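Search this site Enter keyword Go

Sarnura Family Room: progress report to the Nwosu Fund, May

Prepared by the Flirkitz play program

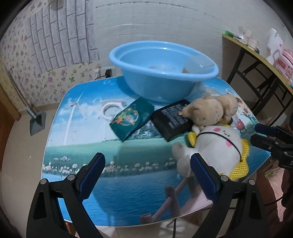
Where the tidying stands

The low table with the wind turbine on its top remains the spot where everything ends up. Plush dog, dark teal book, blue basin: all of it migrates there by mid-afternoon. We had promised you a clear tabletop by now. We have a nice meadow with daisies on it, visible between the toys.

The sorting itself is going better. We have gone through 135 toys out of 300, and 9 families have signed up to help put things back before closing. The plush animals are slowest, as each one has a defender.

Spending

Your grant paid for 6 storage bins from Fadeseo. They arrived on time and have been labeled twice, the first labels having been peeled off and traded. No overspend so far, unless you count the tape.

Still to do

Find a home for the small pieces that fit no category (we have a category for these, and it is full). Go through the shelf table with the yellow top. Agree on whether a basin counts as storage.

We expect to finish the remaining toys before the summer session and would like to move the leftover label money to book repairs, if you have no objection.

Contact | Copyright Flirkitz | Back to top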